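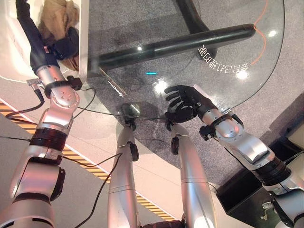
At the glass table: one hand on the cloth, the other still open.

Ask Nour Saab what the hard part is and she doesn't say hands. She says waiting. The controller wants a new target every few milliseconds, the vision model takes 70 of them to have an opinion, and in between the arms have to do something sensible with old news.

I'd come to see Kendari, which is software. No logo on a door, no product launch, a stack of code that sits between the cameras and the motors and tries to keep everybody on speaking terms. Perception at one end, planning in the middle, a control loop at the bottom that trusts neither. Saab wrote most of the middle. She talks fast, eats lunch standing up, and has a terminal open on two screens the whole time I'm there.

First thing she shows me is a log file. Second thing, another log file.

"People want to look at the arms," she says. "The arms are fine. Look at the timestamps."

So I look at the timestamps. Each line is a plan: where the left hand should go, where the right hand should go, how sure the system is, how old the picture was when it decided. That last column is the one she cares about. When it creeps up, she says, the planner is reaching for where a thing used to be. With a rigid object you get away with it. With cloth you don't, becuase cloth has moved on without you.

Cloth is the current obsession. It has no fixed shape, no handle, no corner you can count on being visible. The old version of Kendari tried to fit a mesh to it, a few hundred little triangles, updated constantly. Pretty to watch. Slow. It would lose the mesh the moment two hands closed over it and then spend a second or so inventing a new one.
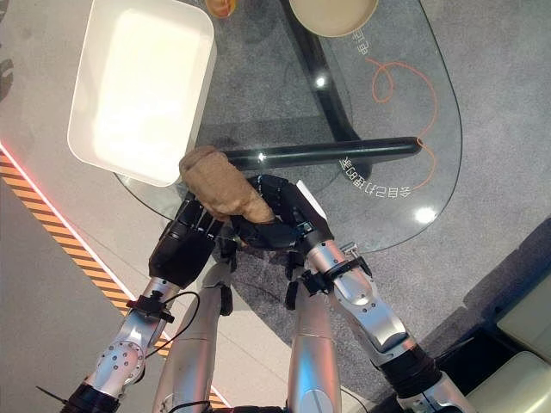 Kendari Manipulation Software Team | Control & Planning

The new version gave up on the mesh. Saab threw it out in May, over the objections of pretty much everyone, and put in something cruder. The planner now keeps a short list of places it believes it's holding the fabric, and a looser guess about the stuff between them. When the fingers close, the guess shrinks. When the camera can see again, it grows back. That's the whole idea, she says, and then talks about it for forty minutes.

Two hands make it worse and better. Worse, since each arm is an obstacle to the other and a big shiny one at that. Better, because if one hand is sure of its grip the other can be wrong for a while. Kendari has a rule for this, called the anchor rule in the code and a few ruder things in the commit messages. One hand anchors. The other explores. They can swap, but they have to agree on it first, and the swap costs time.

The agreeing is done by a module named Itov. It doesn't plan anything. It listens to both arm planners and says yes or no. Early on it said no a lot. Saab pulls up a recording of the numbers from one of those runs, both arms asking permission in turns, Itov refusing both, 41 refusals in a row before the timeout kicked in. She finds this funnier than I do.

"Deadlock," she says happily. "Textbook. I teach a class with that file."

The fix was a tiebreak. If both hands want to move and neither has a good claim, the one with the fresher picture goes. Timestamps again. Took an afternoon to write and most of a month to trust, with the team replaying every stored run through it, 2,485 of them, and reading the ones that came out different by hand. 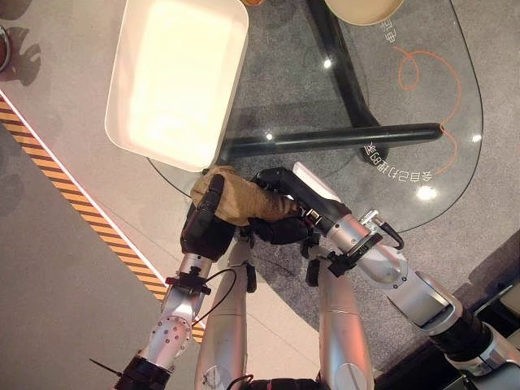 Reading by hand is a bigger part of the job than I expected. There's a viewer for it, Ploner, built in-house and ugly as sin. Camera stream on the left, joint angles on the right, a slider along the bottom that sticks. Every wrong grasp gets a tag and a sentence. The sentences are typed by whoever is on review that day and they're terrific: "saw it, wanted it, went the other way." "Closed on nothing, reported success." That last tag comes up enough to have a keyboard shortcut.

False success is the one that keeps the control people up. A hand that knows it missed can try again. A hand that thinks it's holding something will carry on with the plan and put nothing, very carefully, exactly where nothing should go. Kendari checks finger torque against what the camera says and if the two disagree by too much it stops. How much is too much? There's a number. It has changed nine times.

Then glass. Saab picked a glass table on purpose and half the team hasn't forgiven her. Depth sensing goes strange on it. The estimate falls through to whatever's underneath, or lands on a reflection of the ceiling lights and calls that the surface. You can cheat, tell the software the table height and be done. They did cheat, for a while. Now there's a piece called Ñahui that works out the plane from the things resting on it, on the theory that a tray doesn't float. 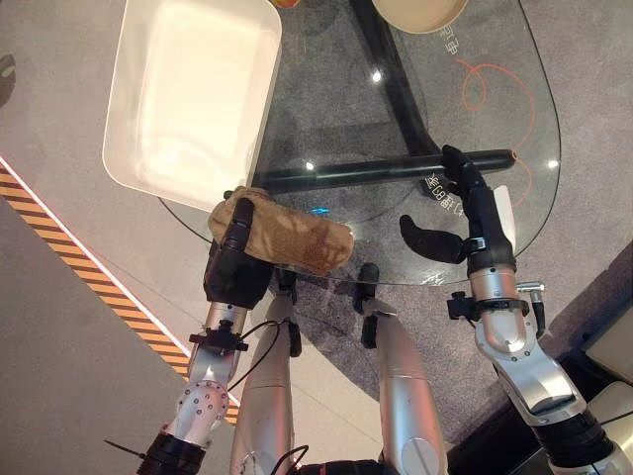 Ñahui is the part Saab wants to talk about last, when I'm already putting my coat on. It looks for edges that have to be sitting on something, and votes. Big flat items get more say. The white tray is a good witness, even hanging slightly past the left edge of the glass as it does. The long black rod is a poor one, with fingers curled around it near the orange end, so the software has to ask if it's resting or held. And the cloth in the left hand gets no vote at all. Anything a hand is gripping is struck off until it's let go, a rule that sounds obvious and wasn't in the first three versions.

What's left to do is a long list on a whiteboard and she photographs it for me, then changes her mind and asks me not to print it. Fair enough. Top item is speed. She wants the vision step down to 45 milliseconds, and she wants it without buying anything. The way there is skipping frames that don't matter, which means first deciding wich frames don't matter, and that's another model, with its own delay, and its own column in the log.

She's already scrolling to it when I leave.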